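Comparing Robot Hands on Ordinary Tasks

Oct 5, 2026

By Violeta Escobar

Organizations that purchase robot hands are often asked to choose between models on the strength of a data sheet. The sheet gives a payload, a grip force, a number of joints and a price. It seldom gives the information a buyer most needs, which is how the hand behaves when the object is small, soft and easily damaged. It is the position of this office that comparative trials should give more weight to such objects, and that wrist camera recordings should be kept and published together with the scores.

The Florndale bench was set up to compare end effectors under the same conditions. Over the past season it received 5 of them: two parallel grippers, a suction tool, a three-finger gripper and a five-digit hand in a knit cover. Each was mounted on the same arm and run by the same controller, under the supervision of Oranuch Meesuk. In total, 271 attempts were recorded. I do not propose to rank the products in this essay, and the full tables will be issued separately in December.

My concern is with the way such tables are read. A parallel gripper working on a rigid block will nearly always score well. The block does not roll and does not bruise, and its position can be estimated once and trusted. When suppliers are free to choose the test object, they choose the block, and a buyer who handles fruit, bread or medical tubing learns very little from the result. Nabil Bataineh of Skavby has argued that rigid objects should remain the basis of comparison, on the ground that they can be reproduced exactly in any laboratory. The argument has merit. A grape from one bunch is unlike a grape from the next, and a trial that cannot be repeated is a weak trial. I would answer that the variation belongs to the work, and that a large enough number of attempts will deal with it more fairly than leaving the work out.

Grapes are a demanding case. They are smooth, they hang on thin stems, and they sit close to one another, so that a finger reaching for one must pass its neighbors. A clear plastic container adds a further difficulty. Transparent walls reflect the lights of the room, bend the outline of whatever lies behind them, and give a depth camera very little to hold on to. Several of the failures logged at Florndale were failures of seeing, and a score sheet would have charged them to the gripper.

For this reason the placement of the camera deserves as much attention as the choice of hand. A camera fixed above the bench gives a steady view, but the hand itself hides the contact. A camera at the wrist moves with the hand and can show a fingertip meeting the fruit. It has costs of its own. The thumb may take up a large part of the view, objects at the wrong distance go soft, and bright surfaces wash out. Charalambos Theodorakopoulos, who maintains the Utent controller used on our bench, prefers to record both views and to let the controller draw on whichever is clearer at a given moment. We have adopted that practice and recommend it.

The covering of a hand should also be reported. Knit fabric changes friction and adds a little bulk at the joints. It wears, sheds fibers and must be replaced. Elba Daza has asked that any trial involving food state the condition of the cover at the start and at the end, and the Durán test protocol now includes a line for this purpose. Buyers should ask for it even where a supplier does not offer it.

None of these steps would be expensive. The recordings from one hand fit on an ordinary drive, and a reviewer can go through 43 attempts in an afternoon. Suppliers may object that failed attempts, seen at close range, will harm their products. In our experience purchasers are more forgiving of a failure they can inspect than of a percentage they cannot. We will continue to accept hands for trial on the condition that all recordings may be released. 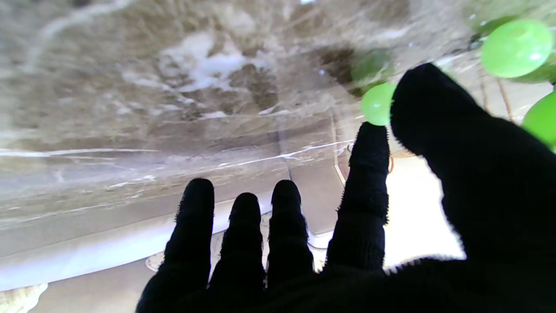 Wrist camera view: the index fingertip of the fabric-covered hand against a small green grape.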